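Chapter 5
Fasting and the Common Meal

Most religious communities regulate eating in some way. This chapter treats fasting and shared meals as one subject, drawing on parish records from Drustesthorpe and Cirkness.

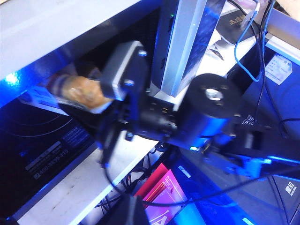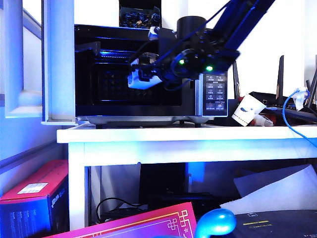
5.1 Terms

A fast is a period in which food, or certain kinds of food, is given up for a religious purpose. A total fast excludes all food. A partial fast excludes named foods, most often meat, eggs or milk. Abstinence is used in this book only for the second sense.

A common meal is eaten by members of a congregation as a group. It may or may not form part of worship. Where it does, the blessing of the food is treated in Chapter 15.

5.2 Sources

The Drustesthorpe register contains 3,213 entries, of which 300 mention a fast or the meal that ended it. Wanda Wróbel sorted these by season and found that April entries were the most detailed. The Cirkness books are shorter and record only the dates of meals and the names of those who led the prayers.

Neither source states how strictly the rules were kept at home. Readers should treat the entries as evidence of what was taught, and compare them with the letters in Section 5.4.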